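How to Sort and Clean a Mixed Box of Toy Pieces

By Maricel Abella
15 Mar 2022

When a toy box becomes full, the usual idea is to buy a second box. I did this two times before I understood that the pieces were the problem. Parts from different sets lie together, the children cannot find what they need, and they pour everything on the floor. Now I follow one method, and I want to explain it step by step.

What you need

A shallow tray or bin with low sides
A wooden table or another flat surface at a comfortable height
Two small clamps, if your tray likes to slide
A bowl of warm water, dish soap and a soft toothbrush
A dry towel
Small boxes or cloth bags with labels

Step 1. Prepare the tray

Please do not sort on a carpet. Small parts go into the carpet and you meet them again with your foot. A shallow tray is much better, and sloped walls are the best kind, as round pieces come back down to the floor of the tray. A baking pan also works, but the noise is unpleasant.

Check the tray for holes. If there is one, put a piece of tape over it from below before you start with the very small parts. For big pieces you can leave it open.

Step 2. Take out only a few pieces

This is the step where most people hurry. Do not empty the whole box. Take one handful, put it in the tray and spread it until no piece lies on top of another. In the first year I tried with the full box and gave up after 12 minutes.

With only a few pieces, you see each shape clearly. Blocks go toward the far wall, where they stay still. Cylinders and spools should lie on their side in the front, near your hands. If you stand them up, they fall when you touch the table.

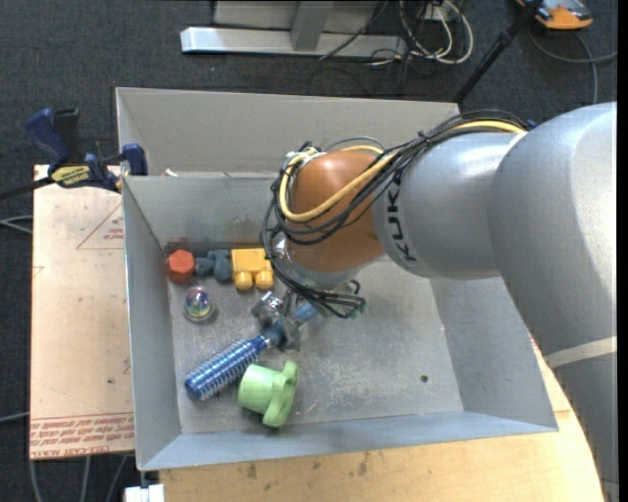
Step 3. Sort by shape, not by color

Children often sort by color, and it looks very nice, but it does not help later. A red block and a red wheel do not belong to the same game. I use these groups:

Blocks and bricks. Everything with flat sides, also hexagonal ones. Bricks with round legs go here too.

Screws, cylinders and spools. Parts with ribs or a thread collect the most dirt, so I keep them apart for washing.

Lumpy or round things. Knobby toys, balls, beads. They roll or they do not stack.

Clear and shiny things. Domes and other transparent pieces get scratches when they lie with hard blocks. Give them a soft bag.

Unknown. Each family has this group. Keep it small, and look at it again in August or at another quiet time of the year.

If you are not sure where one piece belongs, ask the child. My daughter has a big knobby animal from the Orna set that I put with the blocks for months, and she corrected me in one second.

Step 4. Wash what needs washing

Plastic pieces without batteries can go into warm soapy water. Ten minutes is enough. Then use the toothbrush along the ribs and around every edge. Wipe clear pieces only with a soft cloth – the brush can leave fine lines on them.

Do not put wooden pieces in water. A damp cloth is sufficient, and dry them at once with the towel.

Stickers are a separate question. If you want to keep them, clean around them with a cotton swab.

Step 5. Dry everything completely

Lay the pieces on the towel with openings facing down. Hollow parts keep water inside longer than you expect. I leave them overnight, and in the morning I shake each cylinder next to my ear. If I hear water, it stays on the towel one day more.

Step 6. Pack and label

Put each group in its own box. For the small ones I use Dridis boxes of 700 ml, for the blocks a bigger one with a lid. Write the label with words and also draw the shape, so that a child who cannot read can put things back. My neighbor Mrs. Gatchalian glues one spare piece on the lid – this is even better, if you have spare pieces.

Then take the next handful and begin again from Step 2. For a box of normal size I need two evenings. Wipe the tray between the rounds, or the dust from the first pieces goes to the clean ones.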